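Purberg table, matte white

A big, plain rectangle of a table, and we love it for exactly that! Give it a lamp, a sewing machine or a whole afternoon of parcels – there's room to spread out. The white top goes with nearly everything, and two side by side make a proper workroom.

Seats: up to six
Delivery: 12 working days
Returns: within 20 days
Also in the range: Skestska stool, Billell shelf
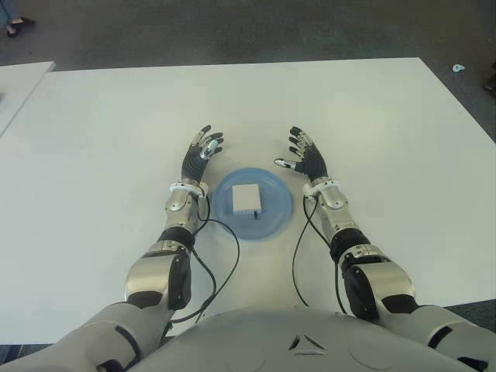 Purberg in matte white, with a light-blue round plate on top

Questions about sizes? Ask Danang Pasaribu in the shop.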